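Perncombe House Bedding and Clothing Project
Progress report to the Skirkent Household Fund
Prepared by Cosmin Sârbu, project lead
Feb 28, 2026

Contents
Summary
Work done in this period
Bedding
Clothing
Spending
Problems and changes
Plan for March

Summary
The grant pays for bedding, basic clothing and storage for the bedrooms at Perncombe House, and for staff time to teach residents how to look after them. The bedding part is nearly finished. The clothing part is behind the plan in your award letter, mainly on account of storage, and the dates at the end of this report have been moved to match.

Of the 15 bedrooms in the house, 14 now have a complete set of bedding. The remaining room has a damp outside wall and is out of use until it has been replastered. We have kept its set in the linen store so that the room can be made up the day it reopens.

Work done in this period

Bedding
Each set is a quilt or duvet with cover, two pillowcases, a fitted sheet and a mattress protector. We asked residents to choose their own covers from what the supplier had in stock, and most of them went for color. That made the ordering slower than buying plain white in bulk, but there have been fewer covers left in the cupboard unused, and the laundry no longer mixes up one room's things with another's.

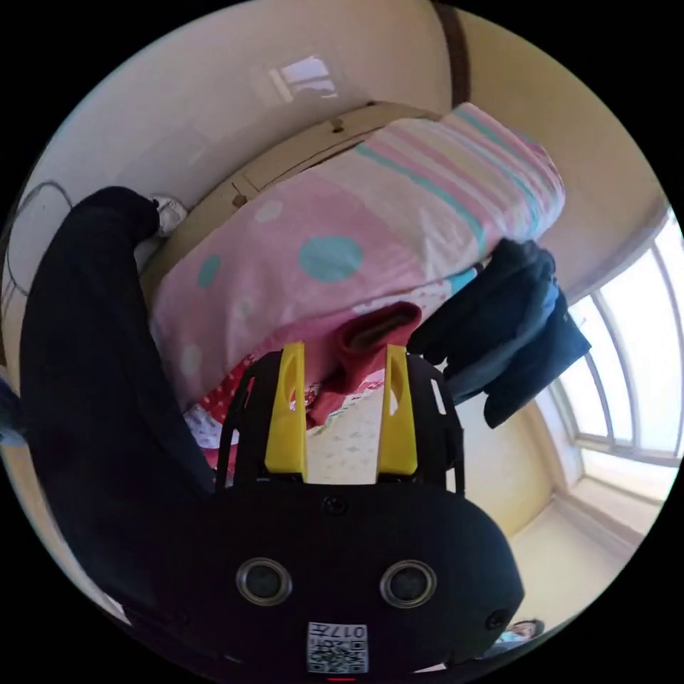
Folded quilt, pink with pastel stripes and dots.

Quilts are folded in half, then in thirds, with the closed edge facing out. We settled on this after trying to roll them, which took up more shelf space and left the filling lumpy. The fold is on the card inside each linen cupboard door.

The larger covers are harder for one person to manage. Staff now show residents how to turn the cover inside out, hold the top corners and shake it down over the duvet. Two sessions were held on this and a third is booked. Attendance was better in the evening than in the morning, so we will stay with evenings.

Clothing
Residents sort their clothes on the bed, with the cover pulled up first so that nothing ends up in the sheets. Tops go on one side and heavier things on the other. Anything that needs mending or no longer fits comes out at this stage and goes in the bag by the linen store — staff do not decide for the resident.

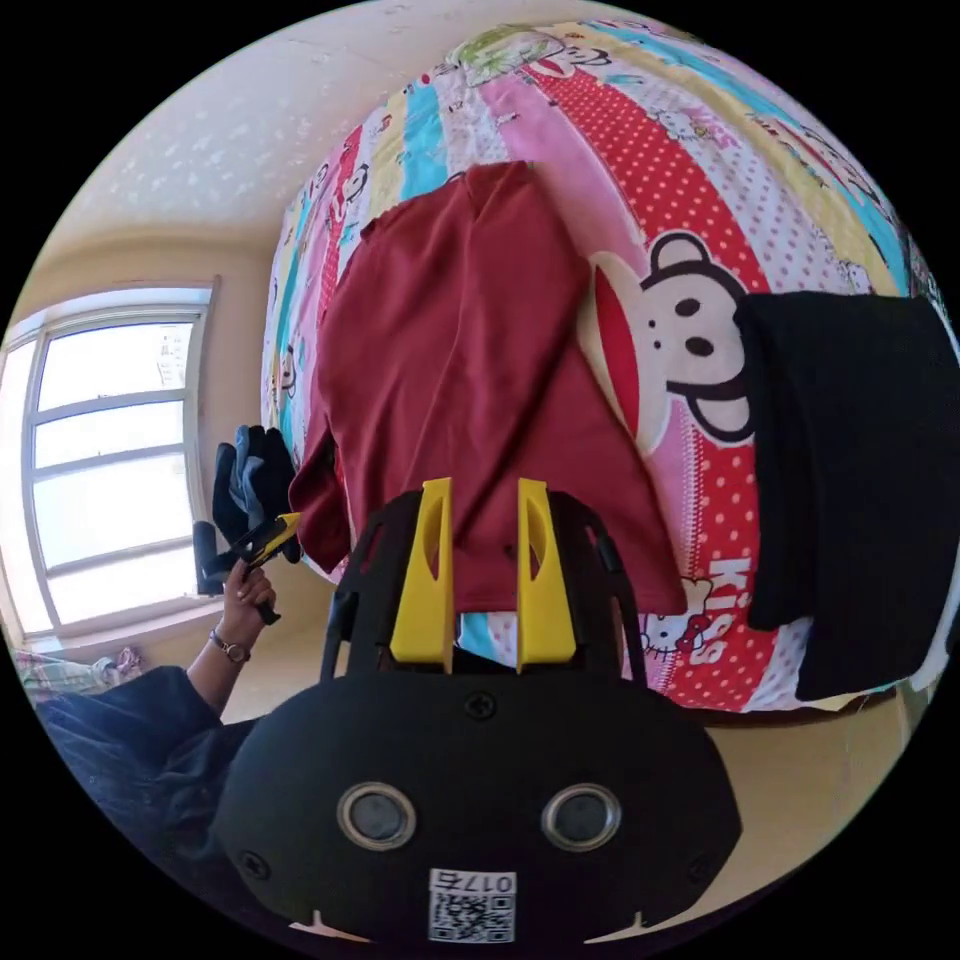
Sorting takes longer than we allowed for in the application. We put down one visit per room. In practice it has been two, with the first spent on getting everything out of bags and off the floor, and the second on folding and putting away. Several residents had been living out of suitcases before they came to us and wanted to keep some things packed. We have left that alone.

Folding is taught with T-shirts first, then sweatshirts. High collars and long sleeves give the most trouble, and the card now has a separate drawing for them: sleeves across the front, bottom third up, collar left flat on top. Gloves and scarves go in the small top drawer where there is one. Where there isn't, they tend to end up on the bed or the windowsill, and the hooks described under the March plan should help.
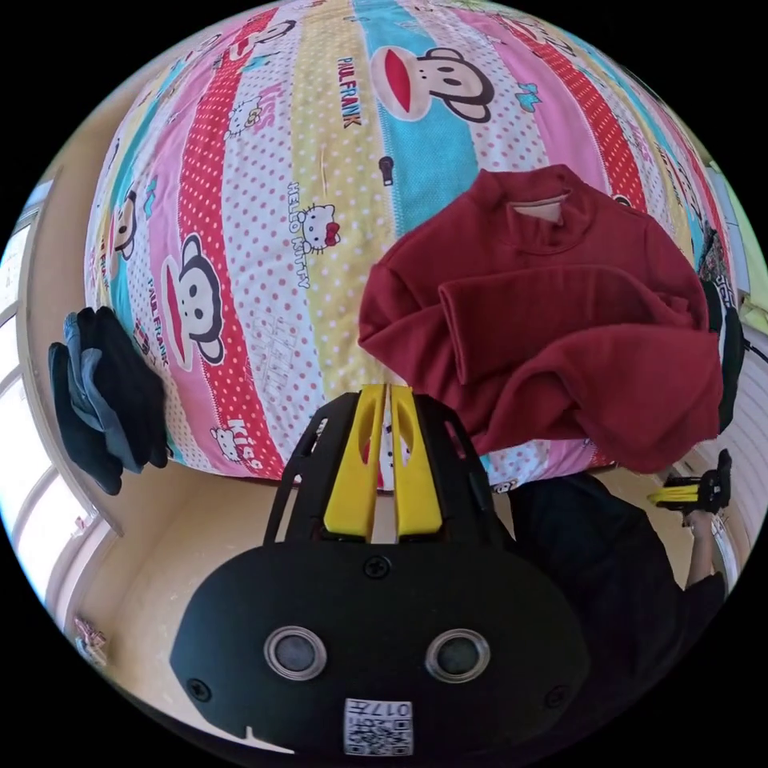 Spending
Bedding came in $199 under budget, mostly because Ravine dropped the delivery charge on the second order. With your agreement we would like to move that amount to storage, where prices have gone up since the application was written. All other lines are on budget. Receipts are in the folder sent with this report.

Problems and changes
The chests of drawers ordered from Esteves arrived with the wrong runners and were sent back. Replacements are promised but we have no firm delivery date. Until they come, four rooms are using open shelves borrowed from the downstairs hallway.

The second dryer has been repaired. Drying times for full-size quilts are still long, and wash days have been staggered by floor so that nobody goes without a quilt overnight.

Plan for March
Take delivery of the drawers and return the borrowed shelves.
Fit a row of hooks in each bedroom for gloves, bags and outdoor things.
Hold the third session on changing duvet covers.
Finish second sorting visits on the top floor.
Make up the last bedroom once the plaster is dry — the builder will confirm.

We would be glad to have your answer on the underspend before the hooks are ordered. Questions can come to me at the house office on any weekday.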